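Kovora Hand-Held Gripper Kit, Pair
Home / Data Collection / Hand-Held Grippers / Two-Hand Kits

Item no. 1526-P
Price: $1,526 per pair, plus shipping
In stock at Varnbridge. Ships from the warehouse, not the showroom.
Price list updated 2019-10-22

Two hand-held grippers, one operator, no arm needed on site. Same finger shape as the ones on our Stoyanova arm mount, so what your people record by hand lines up with what the arm can reach later. Good for soft goods: clothes, towels, bedding. Also fine for kitchen stuff but read the note on wet use first.

What's in the box
2 hand-held grippers, mounting plates fitted
4 fingers, yellow, windowed
2 wrist straps
1 hex key, 1 bag spare plate screws
Hard case with foam
Printed quick start card (the long manual is a download)

Not in the box
Cameras. Memory cards. Charger for your camera. Ask if you want a bundle quote, Barry does those.

Specs
Weight, each, no camera: 856 g
Max opening: 64 mm
Fingers: swap with the hex key, two screws per finger
Trigger: mechanical, no battery
Left and right hands: same unit, either way round
Warranty: 9 months on plates and triggers. Fingers are a wear part, not covered.

Planning your budget
Most first orders come in too small. One pair per operator, yes, but add a spare pair for the site. A trigger spring goes and the whole day is gone otherwise. Spare fingers too. Denim is hard on them, zippers are worse.

Operator time will cost you more than the hardware. For folding and wardrobe work plan on slow first sessions, people need a while to stop grabbing with the whole arm. Don't book a full crew on day one. Start with one home and one operator, look at the recordings, then order the rest.

Homes vs. test rooms: real homes take more setup but you get real closets, real beds, real clutter. If you rent, put in money for laundry and a clothing set you don't mind stretching. Mixed fabrics. A pile of identical t-shirts teaches you very little.

Need an arm as well? Look at the Pamstead bench arm and the Stoyanova mount, separate pages. You can buy the hand kit now and the arm in the next budget year, fingers carry over.

Volume pricing
1 to 3 pairs: list
4 to 8 pairs: 5% off
9 pairs and up: call us. Purchase orders OK for schools and labs, net 30.

Lead time
Single pairs go out in two working days. Bigger orders wait on plates, next batch is due in November. If you have a grant deadline say so in the order notes and we'll send a pro forma invoice the same day.

In use

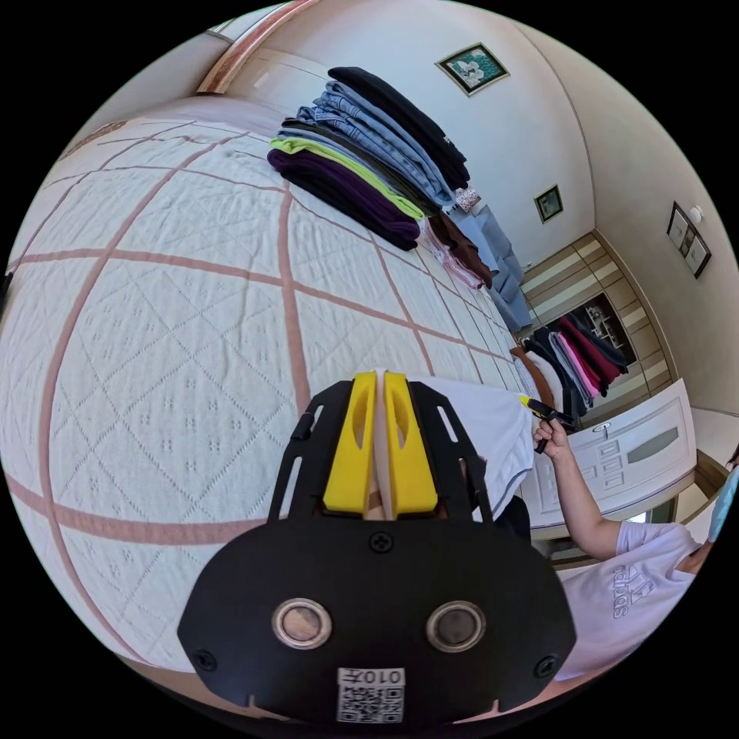
Bedroom clothing work, folded stack on the bed, wardrobe behind.

Notes before you order
Check your camera fits the plate. Drawing is under Downloads, print it at 100% and hold the camera against it, takes a minute and saves a return.
Wet use: plate is OK with splashes, trigger is not. Dry it off the same day.
White and very light fabric: yellow fingers show up fine. For yellow fabric ask for the black fingers, same price.
Small hands: there is a short-reach trigger, no charge, but you have to tell us with the order. We can't swap it at your end.

Spares
Finger set (4), yellow or black: $64
Trigger spring kit: $9
Plate, bare: see spares list
Wrist straps, pair: see spares list

Returns
Unused kits, 30 days, in the case. Used kits we'll look at but no promises. Fingers no returns once they're been fitted.

Questions
Quotes and bundles: Barry Haworth, sales desk, Varnbridge
Camera fit, drawings, trigger options: Melahat Gezer, technical
Put the item number in the subject line please, it gets to the right person faster.

Related items
Stoyanova arm mount
Pamstead bench arm
Kovora single gripper (one hand, no case)
Finger sets, soft tip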